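Why do we wear shoes?

Have a wiggle of your toes. Go on, all of them! Your two feet have more than fifty bones between them, and they work terribly hard all day long, so it's no wonder people have been wrapping them up for thousands of years.

The very first shoes were probably bits of animal skin or woven plants, tied on with string. They kept out sharp stones and cold mud, and if you've ever trodden on a thistle you'll know how welcome that must have been.

At the little museum in Stelthorpe, Thijs De Haan looks after 159 old pairs, and his favourite is a farmer's boot that is 136 years old and still smells (just a tiny bit) of cows.

Different weather needs different shoes, of course. In December you want something thick and snug, but in summer your toes like a bit of air.
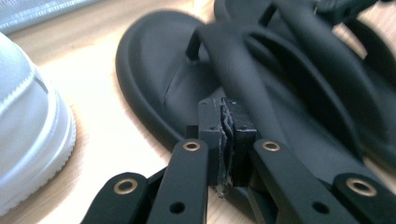

Feet grow quickly when you're young, so ask a grown-up to check your shoes every few months. If your toes are squashed at the front, it's time for a bigger pair.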